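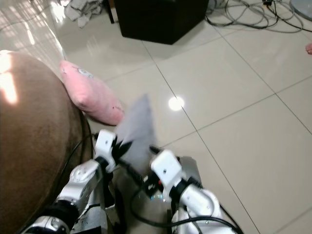
3.2 Gripper maintenance and cable routing

The two-armed Ladora cell was serviced at fixed intervals during cloth trials. After every 13 episodes the operator parked both arms, removed lint from the fingers and checked the screws on each gripper block. Finger alignment was measured with the Kidham gauge, and a pair was replaced when its offset exceeded the limit in Table 2. Over 514 episodes, two pairs were replaced, both on the left arm.
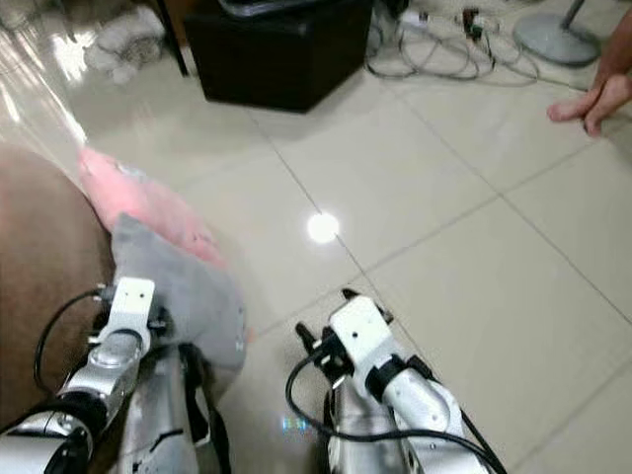 Figure 4. Cell during a cloth trial. The left gripper is in contact with the gray cloth; the right gripper is open above the tiles.

Cable slack was set with both arms at full reach and rechecked after each homing cycle. Early routing allowed the wrist cable to catch on the gripper block, and Jelínek moved the first tie point closer to the elbow. No further snags were logged.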